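Sharp Things, Shared Benches: the knife rules get a proper rewrite

Hello again, everybody, and happy February (already!). Many of you wrote to me over January about the old one-page sheet on blades and arms, the one taped inside the cupboard door at Prandley since before most of us had a badge, and I'm happy to say Duangjai Wongsuwan has gone through it line by line and turned it into something you can read in one cup of coffee. It comes to five short rules where we used to have a wall of small print, and it covers every bench where a robot holds a cutting tool while a person is within reach, so that means the Chantharasri room as well as Modness, and yes, the little side bench too.

The rule that got the most letters is the one on passing a knife. From now on the person says out loud what they're about to do before a hand goes anywhere near the gripper, the arm is in hold with its speed capped at zero, and whoever is at the stop button answers back. I know it feels a bit silly the first few times, talking to a colleague who is standing right next to you, but please do it anyway!
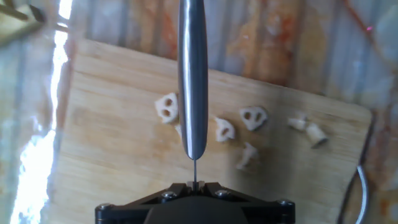
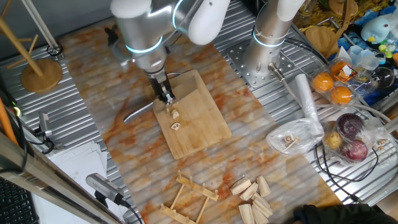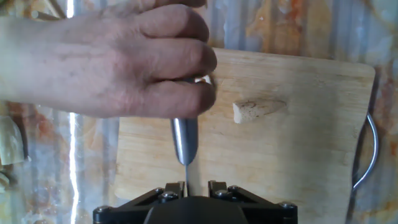
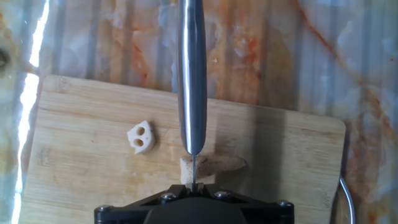

Duangjai's second big change is about where fingers go, and it took us most of a long afternoon (and a whole tin of cookies) to agree on the wording. The old sheet only said "take care with the edge," and you can imagine how many ways people read that. The new one says the person takes the handle, the whole handle, with the fingers closed around it, and stays on that side for as long as the blade is between the jaws. The hand in the third picture is up on the handle end, with the narrow blade running down between the two gripper fingers, and that is the arrangement I'd like you to have in your head when you read rule two. If you find you need to reach past the gripper for any reason, stop, step back and start the handover over again.

Rule three is for the food people, bless them. One board per session, washed before and after, and the offcuts go in the bin before the next program is loaded. Rule four asks you to keep loose cables and sleeves clear of the cutting area, and rule five is the log, which has moved to the Herer folder, so please stop using the green notebook (I do love the green notebook, but it's full).

The walk-through lasts 60 minutes and there is space for six at a time. Sign up on form 1015, which you'll find at the front desk, and if none of the times suit you, send me a note and we'll squeeze in another one before spring.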